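Chapter 6
Comparing Grippers on the Same Arm

What you will learn in this chapter

How to set up a fair test between two or more grippers
Which results to write down, and in which form
How the mounting of a gripper can change the result
When a difference between two grippers is large enough to trust

6.1 Why a comparison is harder than it looks

In Chapter 5 we chose a gripper from its data sheet. We looked at the stroke, the greatest force and the weight, and we compared these values with the needs of the task. This is a good first step, but it leaves many questions open. A data sheet does not tell you how a finger behaves when the object is thin and light and stands close to its neighbours. For this you must try.

A first trial is often made in a hurry. One gripper is mounted, the operator plays with it for an hour, and then the next one is mounted. At the end everybody in the room has an opinion, but the opinions cannot be checked. Perhaps the second gripper was better. Perhaps the operator had learned the task in the meantime, or the rack stood in an easier place. The student should keep this danger in mind through the whole chapter.

Our main case comes from the test bench at Harju, where small laboratory parts had to be picked from a perforated rack. The same arm was used with each gripper, and the work surface was covered with the same cloth. The engineers at Harju began with a three-finger model, as it had already served them well with bottles and jars. 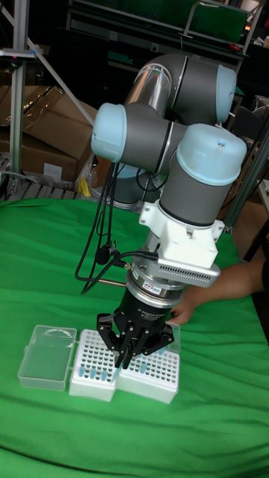

Figure 6.1 Three-finger adaptive gripper over a white rack with light-blue tubes.

A three-finger gripper of this kind closes around an object from several sides. With a round jar this is a great help, because the object moves to the centre by itself. In a rack, the same fingers need free space on all sides of the part. If a neighbour stands in the next hole, one finger may touch it before the grasp is complete. We call this a neighbour contact, and in our test sheets it has its own column.

6.2 What stays fixed and what may change

Before the first run, make two lists. The first list holds everything that must stay the same: the arm, its speed, the height from which it approaches, the rack, the parts and the person who gives the commands. The second list should hold one item only, and this is the gripper.

In practice the second list grows. A longer gripper moves the tool centre point, so the approach path must be taught again. A heavier one changes the load setting in the controller. These changes are allowed, but they must be written down before the test and not remembered after it.

The order of the runs matters too. Do not make all runs with gripper A and then all runs with gripper B. At Harju the runs were divided into blocks of 50, and the grippers were exchanged between blocks. With 6 blocks this gave 300 runs. It costs more time with the screwdriver - in the beginning the students complained much about this - but the effect of practice is then shared between both grippers. 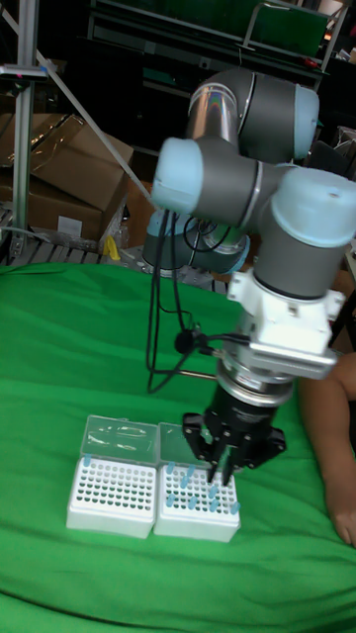 Pirjo Hirvonen
Lecturer in Robot Handling, Sarnommont

When I teach this chapter, I ask each group to write down their expectation before they start. Most groups expect the two-finger gripper to win every time with thin parts such as pipette tips. It has narrow fingers and can go down between the rows. But narrow fingers also forgive less. If the position is wrong by a small amount, they may push the tip to the side or close on nothing. So I tell the groups to count the kinds of failure separately, and not only the total.

One of my groups had 46 good grasps in a block and was very content. In the next block the rack was turned a little on the cloth, and the number fell strongly. The gripper was the same. What they had measured was their own care in placing the rack.

6.3 The test sheet

Each run receives one line in the test sheet. The line contains the run number, the gripper, the hole from which the part is taken, the result, and a short remark. For the result we use four words: good, missed, dropped, contact. Please do not invent new words during the test. If something happens which fits none of the four, stop, discuss it in the group, and write your decision at the top of the sheet.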